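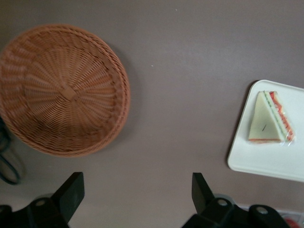 A wrapped sandwich on the white tray at Drovusero's snack-packing bench, with the wicker basket empty beside it.

If you've been following the Clillelura trials on these pages, you'll know I've been rather keen on them, so I'm sorry to bring news of a hitch. Drovusero has stopped all running with the two-armed picker after one of the arms carried on moving when it had been told to pause. Nobody was hurt, I'm glad to say, and the worst of the damage was one very flat sandwich.

I rang Tamsin Ruddock, who runs the bench, and she was very open about it. The pause command is the ordinary one on the operator's screen, used dozens of times a shift whenever somebody wants to reach in and straighten a packet. On the run in question the right arm stopped as it should and the left one kept going for up to 2 seconds, gripper closing all the while. Corey Tamihana had his hand on its way to the table and pulled it back sharpish. Then he hit the emergency stop, and both arms went dead straight away.

"The red button did its job," Tamsin told me. "The pause didn't, and people had got used to trusting the pause."

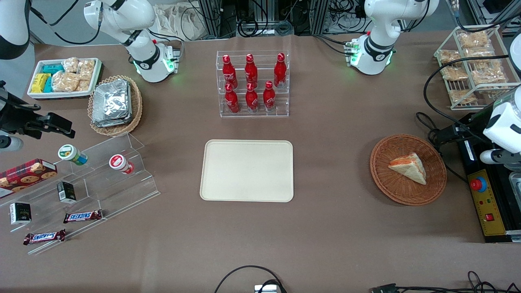

TREVIVCOMBE, 29th December — So what went wrong? The short answer is that the two arms were each listening for the pause in a slightly different way. Ruby-Lee Trevaskis has been going through the logs (all 1,761 lines of them, poor woman) and found that the left arm was finishing whatever small movement it had started before it checked for messages. Most of those movements are over in a blink. Closing on something soft, like a sandwich in plastic wrap, is slower — the gripper creeps in so it doesn't squash the bread — and that's the bit it insisted on finishing.

What bothers me a little is that it had happened before. When Ruby-Lee looked back through 602 earlier runs she found the same lag in a handful of them, all on soft items, and all put down at the time to a sluggish screen. Foil packets and bottles hardly showed it at all. The software for the left arm was last changed in May, and she thinks the fault came in then, though she wouldn't swear to it until she's tested the older version.

For now the rules at the bench are plain enough. No hands over the table unless the emergency stop is in, and a second person stands by the control panel whenever the arms are live. Mereana Harawira has rewritten the pause so that it cuts in halfway through a movement, and it'll be tried out with foam blocks first. Sandwiches come later!

The Tomoana site has the same kit and has been told to stop using the pause as well. Maxine Henare, who looks after things there, says they haven't seen the fault themselves but are checking their own logs this week. I'll post again when Trevivcombe is back up and running.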